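Reusable cups on campus: a survey of student habits
Joanne Whitlock
Module report, submitted 2021-07-10

1. Background

Arkent Café sells hot drinks from a counter on the ground floor of the library. Customers who bring their own cup pay less, but the till records suggest that few people do. I wanted to find out why, and whether a deposit cup would be used more than the discount.

2. Method

I sent an online form to 200 students in May. It asked how often they bought a hot drink, what they drank it from and what would make them change. 62 replied. I then spoke to 14 of them by phone, using the same set of questions each time.

The form went out during the exam period, which probably lowered the number of replies. First-year students are over-represented. 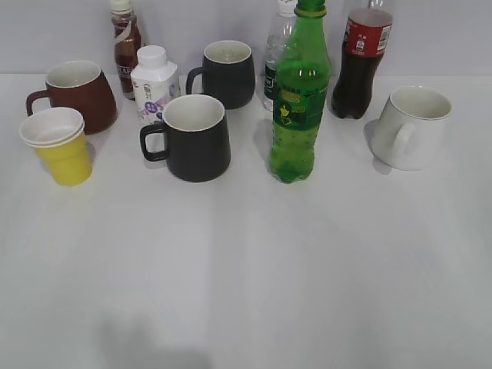

Why do students who own a reusable cup leave it at home?
Most said they forget it, or don't want to carry it once it has been used. Washing it was the second problem, as the library toilets have small basins and no washing-up liquid.

3. Findings

Price mattered less than I expected. Several people did not know the discount existed, and two thought it applied only to cups bought from the café. The sign is beside the till, where it is hard to read from the queue.

Opinion on a deposit cup was mixed. Students living in Totier Hall liked the idea because they pass the library every day. Those who commute were worried about losing the deposit if the café was closed when they came back.

4. Limits

The sample is small and covers one site. People may also say they use a reusable cup more often than they do.

5. Suggestions

Move the discount sign to the start of the queue. Put a cup rinser near the exit. Try the deposit cup for one term, with a second return point at Totier Hall.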